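Twal House, Seasonal Bedding and Outerwear Check
Form 3103, bedroom copy, with comments
Filled in May 16, 2021 by Jacinto Cortés. Second reader: Afaf Sleiman.

How to use this form: mark each item OK, FIX or NO. Comments go under the item. The comment space on the printed version holds one line, so I've typed mine up, and Afaf has added hers where she thought mine were wrong. Winter things get checked before they go up to the attic closet and again in September when they come back down. Anything marked FIX doesn't go up until it's fixed. Anything marked NO goes in the hall for a decision, and may stay in the hall for as long as a decision takes in this house.

SECTION A. THE ROOM

A1. Smoke alarm tested. OK
Pressed the button, regretted it, pressed it again to make it stop. The dog has moved to the bathroom.

A2. Space heater unplugged and cord wrapped. FIX
Unplugged, yes. The cord is wrapped the way spaghetti is wrapped. It also has a flat spot near the plug where a chair leg has been sitting on it since winter. I've put tape over the prongs so it can't be used until somebody who knows about cords has looked at it.
A.S.: Tape is no repair. Throw it out, it was thirty dollars.
J.C.: It was $30 in a year when that was money.

A3. Nothing stored against the baseboard heater. OK
One paperback, removed. The corners had curled. It wasn't a good book.

A4. Window latch closes. OK
Closes if you lift the sash and lean. I've marked it OK because this is the same OK it has had on every form in the folder.

A5. Clear path from bed to door. OK
There was a box. Now the box is in the hall, which has its own form.

SECTION B. THE BED

B1. Bed cleared and made flat for use as a work surface. OK
We do the outerwear on the bed because the dining table is for puzzles. Make it first. If you lay coats on an unmade bed you'll lose a glove in there and sleep on it.

B2. Purple cover shaken out and checked for pulls and crumbs. FIX
Shaken out of the back door, to the interest of the neighbors. No pulls. It does show every hand that has ever crossed it, and brushing it smooth only moves the marks to a new place. I gave that up after two passes. The FIX is for a seam on the underside, open by a finger's width.
A.S.: Which finger?
J.C.: The one I have the needle in now.

B3. Cover label read before washing. OK
The label has been washed so many times that it's blank. Wash it cold and hope, same as last time.

B4. Mattress pad elastic still grips. NO
Three corners out of four. It's in the hall.

SECTION C. THE PALE PUFFER JACKET

The jacket gets a section to itself because last fall it came down from the attic smelling like a tent, and there were words. The maker's name is Plunduto, according to the receipt, which also says 440 in ink, and I've decided not to ask in what currency.

C1. Pockets emptied. FIX
One receipt from Wonden Hardware, one cough drop, and a key that doesn't fit any lock we own. The jacket passes. The key is the FIX. It's in the dish with the other keys.

C2. Snaps close and stay closed. OK
Pulled each one the way a toddler would. Afaf wants it noted that one of them takes a real push, so push it over a table edge and leave your thumb out of it.

C3. Fill tested for clumps. 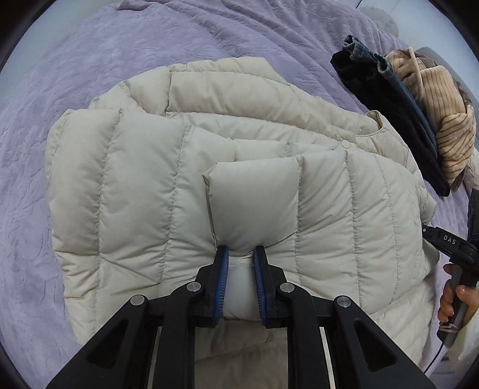
The rule with fill is to go channel by channel and pinch, then let go and see whether the thing rises again or stays sulking. A clump feels like a cotton ball somebody has sat on. What you want is a panel that puffs up fat above the pinch, like the one on this jacket, with nothing hard in the middle where it narrows. Don't dig in with your nails, and don't twist. Go along the whole length, too, as the channels are long and the fill likes to travel to whichever end you didn't check. I marked this OK, then went back and did the parts that were folded under, then marked it OK again with more confidence.
A.S.: He did the left sleeve twice and the right sleeve not at all. I did the right sleeve. OK.

C4. Seams checked for leaking feathers. OK
Hold the seam up to the window and look for anything poking out. If you find a quill, pull it back through from the inside and rub the hole closed. Do not pull it out from the outside, however much you want to. One feather comes out holding hands with the next one, and by supper you own a windbreaker.

C5. Stains. FIX
An off-white winter jacket is a bold purchase for a family that eats soup standing up. I found a mark inside one cuff and treated it with Prultent, a dab on a damp cloth, blotted and left alone. The bottle says to test on a hidden area. The inside of a cuff is a hidden area, so the test and the treatment were the same event.
A.S.: Please stop buying Prultent.

C6. Zipper runs. OK
A little candle wax on the teeth, run it up and down, wipe off what's left. Use a white candle. I say this with reference to the green parka, whose owner has mostly forgiven me.

C7. Fully dry before packing. OK
The item that mattered, see last fall. The outside of a puffer will tell you it's dry hours before the inside agrees. Ours had a low tumble with tennis balls, then a night on the rack, then another day on the rack because I didn't believe it. Press a thick part against your cheek. If it feels cool and a bit heavy, back it goes.

C8. Last look over, both sides. OK
Turn it over and do the back, including the parts that bunch up underneath. It'll slide toward the edge of the bed while you do this, that shell being slippery and the cover no help. Shadows in the folds will pass for stains until you flatten them. I blotted one.
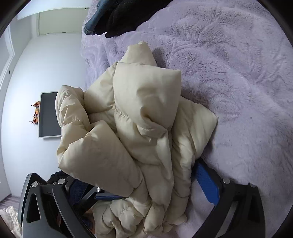 C9. Storage bag. FIX
The Twal closet bags are cotton and breathe, and one of them has a broken drawstring. No vacuum bags for anything with down in it. I know they're satisfying. A jacket that spends a summer as a placemat comes out in the fall still thinking it's a placemat. Fold it loosely, sleeves across the front, and put it on top of the pile. Nothing goes on it. The box of holiday lights is the usual offender.

C10. Cedar block. OK
Sanded to wake up the smell. Keep it in the bag's outside pocket where it can't touch the fabric.

SECTION D. EVERYTHING ELSE WITH SLEEVES

D1. Green parka. OK
Wax, as discussed.

D2. Rain shell. FIX
Peeling inside the hood. It drops little flakes on whoever is wearing it, so you arrive looking like you have a condition. Try the patch kit, then the hall.

D3. Wool coat. OK
Brushed. I looked under the collar and along the hem, where moths go when they want privacy. No holes, no dust, no small moving things. Hang it, don't fold it.

D4. Snow pants, child's. NO
They fit a child we no longer have in that size. Clean, sound, both suspenders. Going to the cousins unless somebody objects by supper.
A.S.: I object, but let them go.

D5. Gloves, matched. FIX
Some are. The rest are in the box marked GLOVES, SINGLE, which is the fullest box in the attic.

SECTION E. THE ATTIC CLOSET

E1. Ladder locks on both sides. OK
Check before you climb, with your hand on the lock and your eyes on it. One person on the ladder, one at the foot, and the one at the foot puts down the phone. Things get handed up. They don't get carried up, and they don't get thrown, whatever the distance looks like.

E2. Bulb works. FIX
It works after a pause. Bring a flashlight anyway.

E3. No damp on the back wall. OK
Put a palm on it, low down, then smell your palm. Dry. There's an old brown ring on the ceiling board that I drew around in pencil last time, and it hasn't crossed the pencil.

E4. Mouse evidence. OK
None. The traps were empty, and one of them had been sprung by a sock.

E5. Shelf load. FIX
The middle shelf has a smile. Move the photo albums to the floor before the blankets go on. I've started this, in the sense that I opened an album and was up there for almost 2 hours.

OPEN ITEMS

Heater cord (A2): Jacinto, unless Afaf gets to it first, in which case it's gone.
Cover seam (B2): in progress, see finger.
Key (C1): try the shed.
Cuff mark (C5): look again in daylight before bagging.
Drawstring (C9): there's a bootlace in the kitchen drawer.
Rain shell (D2): patch kit.
Shelf (E5): albums to the floor, closed.

Signed, J. Cortés
Read and mostly agreed, A. Sleiman
A.S.: The jacket does not go up until I've done the cheek test myself.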